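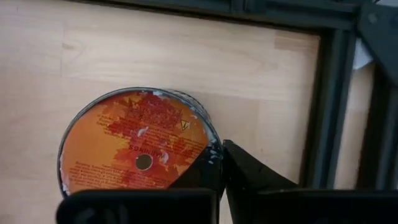 Wrist camera view, fingers below and to the right of the canister.

Fingers for round cans – wide flat or angular?
Posted by Gunvor Söderlund, 2nd November

I'm comparing two black fingers on a Plodar gripper, one wide and flat, one angular with a pointed tip. The can is 43 mm across. Should I run a matched pair, and is the wrist camera enough to line up with?

Aminu Shehu
Use a matched pair or your results won't tell you much. I ran 237 picks with flat fingers and 38 slipped, nearly all on cans with a worn rim. Rubber pads helped. The wrist camera is fine for centring from above – add a side view if you need height.

Clarnico
We use Haugen ones at work, no complaints.

Related
Plodar finger spacing
Prurkus controller keeps dropping out
Mounting a second camera

Contact us | Back to top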